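**Zerkalgate Publishes Side-by-Side Gripper Trial, Declines to Name a Champion**

*For release in April*

Zerkalgate, the small automation workshop, has finished comparing two gripper setups and is releasing the full results, including the parts its own engineers would have preferred to leave in a drawer.

The trial pitted the Tornus finger set against the Susta, a design the workshop had already praised in public. Each made 82 attempts at lifting small screws off a bare tabletop and dropping them in a tray. A fixture with a smooth, clean surface was offered and turned down.

"Every gripper is brilliant on a clean white bench," said Zodwa Mokoena, who ran the trial. "Our customers own tables that have met paint."
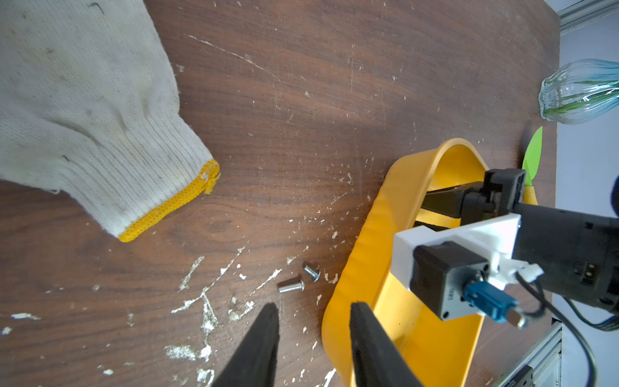 The Tornus fingers completed 24 more picks than the Susta, mostly on screws lying on their sides. The Susta was quicker on the picks it made and very quick indeed on the ones it didn't. Both were driven by the same Beneš controller, so neither side gets to blame the software, though Zerkalgate reports that both tried.

Short screws gave the most trouble. Sibusiso Sibiya, who tuned the finger pressure, spent one Sunday on a single setting and ended up where he had started. "I'm told that's called validation," he said.

A second round of 2,000 picks is planned, with washers added over Sibiya's objections. The results, the controller settings and a log of every dropped screw are free to anyone who asks the workshop for them. The log is the longest of the three.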